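Aligning gripper width readings with camera frames in Clista

Written by Arlo Tran. Tested with Clista 2 and the Praketti export plug-in. 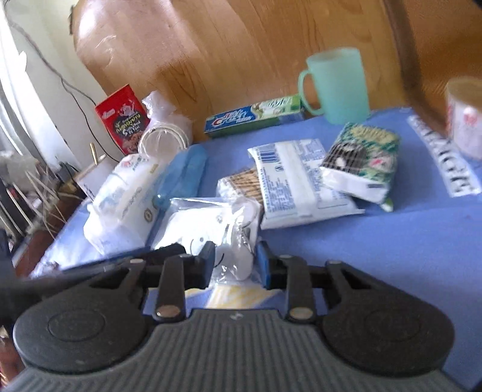 Before a recording can be used for training, every frame needs a gripper width that belongs to the same moment. The camera and the width log run on separate clocks, so the raw files will not line up on their own. The steps below fix the offset and then check it.

1. Open the session folder in Clista and choose Tools, then Sync streams. Leave the video as the reference.

2. Find a full open-and-close of the fingers near the start. If the operator forgot to do one, use the first grasp instead, but expect a poorer match.

3. Press Estimate. Clista compares the gap between the fingertips in the video with the logged width and suggests an offset in milliseconds. Values up to 35 are normal. If you get something like 933, the search has locked on to the wrong close, so move the window and try again.

4. Step through 4 grasps spread over the recording. The drawn width marker should sit on the inner edges of both fingertips. Shiny wrapping close to the fingers can pull the marker off - when that happens, mask the area by hand and press Estimate again.

5. Save the offset. It goes into sync.json next to the video. Do not edit the width log itself.

If the marker is right at the start and wrong at the end, the clocks are drifting. Tick Fit drift and repeat steps 3 and 4. Long sessions nearly always need this.

Sessions recorded with the old Ulluvero logger store width in tenths of a millimetre. Set the scale to 0.1 on import or Estimate will fail without a message.

Thanks to Khang Vũ for the masking tip.

Last changed 25 December 2018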